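Ticket 1433
Subject: CPU placement demo, arm stops during approach
Site: Urkthorpe, demo bench 4
Opened by: Treasa Rafferty
Assigned to: Sang-wook Hong
Priority: High (visitors booked)
Status: Open

Treasa Rafferty wrote:
The Ornaren people are coming to look at the board rework cell and sales has promised them a CPU going into a desktop PC with no hands near it. I ran it this morning. The arm picked the chip from the tray, carried it over to the case and stopped above the board with a "path blocked" message. I cleared it, ran it again, same message. I would like to know if this can be fixed or if we should show them something else. My vote is something else. The October open day went the same way and I was the one standing there talking while the arm sat still.

Sang-wook Hong wrote:
Please attach the run log. Was the case moved on the bench after the last teach?

Treasa Rafferty wrote:
Log attached. Eun-ji says the case was not moved. I did not see anyone move it, but I wasn't in the room all night either.

Sang-wook Hong wrote:
Log shows the stop on the same waypoint both times. That waypoint was taught with a bare board on the fixture. Who decided to use a full case?

Eun-ji Han wrote:
Sales asked for it. They said a bare board doesn't look like a real job. The Kaushik planner was supposed to work out the new path by itself once we loaded the case model. I loaded the case model.

Sang-wook Hong wrote:
Which case model? The one in the shared folder has no drive bay in it.

Eun-ji Han wrote:
That one.

Treasa Rafferty wrote:
So the software that "adapts to any enclosure", as it says on the flyer we are about to hand these people, was given the wrong enclosure and stopped. Fine, stopping is better than hitting something. But I don't want to hear the word adapts during the visit.

Sang-wook Hong wrote:
New case model uploaded, drive bay added. Approach speed dropped to 34 percent. Lift height over the board changed as well. Please rerun with the dummy chip first.

Eun-ji Han wrote:
Dummy chip run done, no message. Second run with the real CPU, wrist camera on. Still from that run:

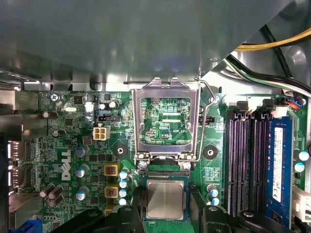
Visitors will mostly be looking at the big monitor, so please check that the wrist view goes up there and stays up. From the front rail you can't see past the arm at all. On the wrist view you can at least follow the job: the chip is between the two fingers and the socket frame is standing open just past it, with KDP_CPU printed next to it. Bo-ram wants to point at that label when she explains where the part is meant to go. I told her fine, as long as she doesn't promise them it goes in first time.

Ha-rang Shim wrote:
Question from the visitor side. Who opens the socket? If a person does that before the visitors walk in, then the claim on the flyer is wrong. I was asked this at the last one and had no answer.

Eun-ji Han wrote:
A person does. It is step 2 on the setup sheet.

Treasa Rafferty wrote:
Then we say so out loud at the start. They build PCs for a living, they will spot it.

Sang-wook Hong wrote:
Agreed. Also, that drive bay panel is a lot closer to the socket than I'd like. I've set a keep-out zone under it. If the arm stops again at the same waypoint, do not clear it and retry in front of people. Note the error number and call me.

Treasa Rafferty wrote:
How many good runs do you want before you would call this fixed? The vendor's sheet says 200 cycles, and I doubt anybody ran those in a case.

Sang-wook Hong wrote:
More than we have. I'll leave it looping with the dummy chip this evening and post the log here. Ticket stays open until then. Bo-ram, please keep the recorded run from the bare board ready on the second laptop.

Bo-ram Min wrote:
It's on the Zoleo laptop, desktop folder, file is named "backup demo". Charger is in the bag.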